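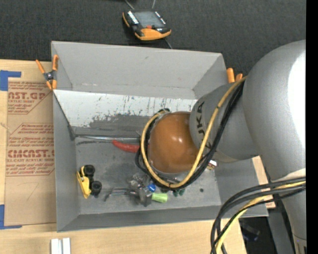

She had the kettle on before I'd got my coat off, and the first thing she told me about bell ringing in Nevlow was that I would be bad at it. "Everybody is, for a good long while, and it's lovely," she said, pushing the biscuits over. "I was 68 before I touched a rope, so I'm hardly going to be stern with you!"

She had moved over from Stuten after she retired, knowing hardly a soul, and went up the tower one Tuesday evening mostly to get out of the rain. There are 30 steps and then a low door (she still bangs her head on it, she says, and she's not a tall woman).

"They gave me a cup of tea and let me hold the tail end of a rope, and I thought, well, that's me sorted for the winter."

That was 12 winters ago. The band now rings for weddings and most Sundays, and every so often they go over to Skesis, where the bells are lighter and, in her view, a bit tinny. I asked what she thinks about while ringing and she took her time over that one, stirring her tea.

"The person in front of me, really. You watch their hands. If I start on about what's for supper I've gone wrong within the minute, and then everyone in the village knows about it."

Practice starts at half past seven, and she has told me to wear flat shoes.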